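Search this site Search Go Menu

4. What the neighbors did before the engines came

By Fulvio Cocco
24 January 2022
9 min read

I should say up front that I went into this part of the study expecting to write about hydrants. I'd spent most of June in Rarkberg reading dispatch notes on kitchen fires, and hydrants were what everyone at the fire station wanted to talk about (there's a long-running fight over the ones on the Casado side of town, which I'll get to in Section 6). But the notes kept pulling me somewhere else. Again and again the first person on the page was a neighbor, usually one who had smelled something, walked over and banged on a door.

So I went back and read all 100 reports again with a pencil, marking who called, who went inside, and what they did once they got there. In 60 of them the caller lived next door or across the street. In 30 of them a neighbor was already in the house when the crew pulled up. I found that second number pretty startling! The district tells people to stay out, it's printed on the magnet they hand out at the county fair, and people go in anyway.

I talked with as many of those neighbors as would have me. Most were happy to chat, a few were tired of the subject, and one wanted to sell me a boat. What I heard over and over was that they knew the person inside. They knew he was hard of hearing, or that she kept her walker in the hall, or that the back door stuck. One woman in Larent told me she never thought of it as going into a fire. She thought of it as going to get Ruth.
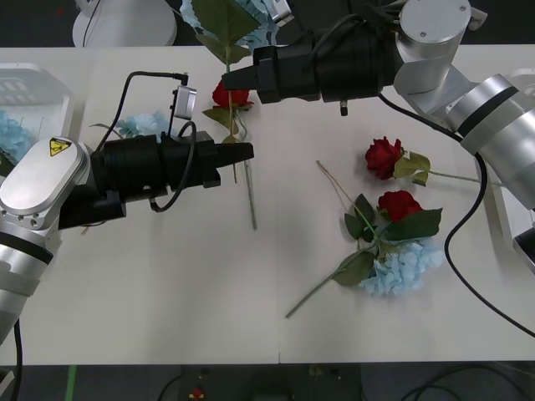 Figure 4. Two robot arms with their grippers near each other over a white table.

That kind of knowledge is hard to get onto a form. The report sheet used in Rarkberg has a box for the caller's address and a box for the time of the call, and then a blank strip at the bottom marked "remarks." Nearly everything I'm using in this section comes out of that strip. Some officers fill it edge to edge and some leave a dash. I've tried not to lean too hard on the wordy ones, but I'm sure I have, a little, and readers should keep that in mind when they get to the table in the appendix.

The other thing I noticed was how much the street mattered. Drevimon is a town of 2000 people with short front yards, and you can see into your neighbor's kitchen window from your own sink. Out on the lake road near Larent the houses sit way back in the trees. Callers there mostly reported smoke above the roofline, and they had a longer walk to the door. I don't want to make a rule out of it (my Larent pile was thin), but I'd love to see somebody check it against a bigger county.

I also asked people what they'd do next time. Almost all of them said the same thing again, only faster. A couple had bought extinguishers. One man had traded house keys with both sides of his street, which the fire chief liked so much that he brought it up twice while I was packing my bag. The key trading comes back in Section 5, along with the smoke alarm visits and what they cost the district.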